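Against the Free Save

Most turn-based role-playing games let the player save anywhere, at any time, without cost. The feature is usually listed as a convenience, next to remappable keys and adjustable text size. I think it should be treated as a rule of the game, because it changes the value of every other rule, and a designer who adds it without adjusting the rest has shipped a different game from the one that was balanced.

The case I know best is Geltell, a party-based game with a hex map, a town called Odness and a long underground section beneath it. I have played it through twice. The first time I used the free save. The second time I used the stricter mode, in which the game saves only when the party rests at an inn. The maps, monsters and item tables are the same in both modes.

Consider the lock system. A thief in Geltell picks a lock by passing a check against the lock's rating. A failed check may spring a trap, and a sprung trap may poison the whole party. The player can spend skill points on lockpicking, carry antidotes, or leave the chest shut. Three sensible costs are set against one reward. With a free save, all of them are replaced by a single cheaper one: save, try the lock, reload if it fails. The skill points go elsewhere. The antidotes are sold. By the middle of my first run my thief had a lockpicking skill of 2 and had opened every chest I came across.

The same thing happens to random loot. Geltell rolls the contents of a chest when it is opened, so a reload produces a new roll. The designers plainly wanted rare items to be rare, and they are rare per roll. They are not rare per player when the number of rolls has no limit. I finished the first run with 1349 gold pieces unspent and no reason to visit a shop after the second act.

The usual reply is that nobody is forced to reload. This is true and does not settle the matter. A player who declines to reload is playing with a house rule, and must judge each time whether it applies. Was the party wiped out by bad planning, or by a badly labelled stairway? Does a misclick count? These are questions the game ought to answer, and when it leaves them open the player's attention is spent on refereeing.
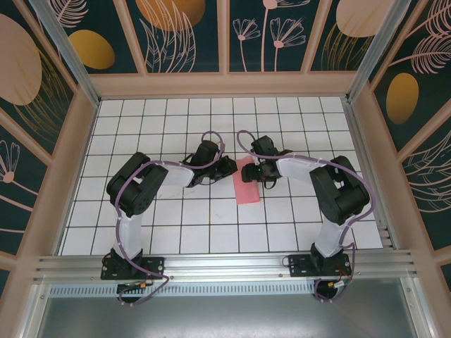

Two arms, one sponge, on a gridded work surface.

In the stricter mode the arithmetic comes back. Walking from Odness to the lower halls takes long enough that a lost trip is a real loss, and the player starts to plan for the return. Food matters. The spell that marks a location, which I had never cast in the first run, became the one I used most. I turned back from the same flooded corridor on two separate trips, with enough health left to try it and not enough to be sure, and both decisions were more interesting than any fight I had won by reloading.

The mode has faults. The inn in the eastern quarter is too far from the entrance, and the walk between them contains no decisions at all. Distance of this kind adds minutes to a failure without adding weight to it. There is also the practical problem of people who have half an hour in the evening and need to stop when it is over. A suspend save, deleted on loading, deals with this completely. Geltell lacked one on release and received it in the August patch.

Evlow, an older game from the same studio, took a third route that deserves to be copied more often. It allows saving anywhere outside combat, but stores the random seed with the save. Reloading and repeating the same action gives the same result. A failed lock stays failed until the party's situation changes in some way the game recognises, such as a gained level. Players complained that it felt fixed. It was fixed, in the sense that the roll had been made and would be honoured.

The seed method does have a gap. Because the order of actions determines the outcome, a patient player can reload, swing at a wall, and then try the lock with a fresh number. The community map for the Jurić mines lists this trick in its notes. It could be closed by giving each chest its own seed at the start of the campaign, at a trivial cost in storage. Even with 1283 containers the data would be smaller than one portrait.

I would not remove the free save from existing games. People have bought them on those terms. For a new game, though, the save rule should be written down before the lock rules, the loot tables and the price list, and those should be tested under it. If saving is to be free and the dice are to be rolled again on every load, then failure should lead somewhere worth going, so that the player has a reason to keep it. A jammed lock could make noise and draw a patrol with a key. A lost fight could end in a cell. Geltell has a prison under the garrison at Odness, fully drawn, with its own music, and in two complete runs I saw it only by walking in through the front door.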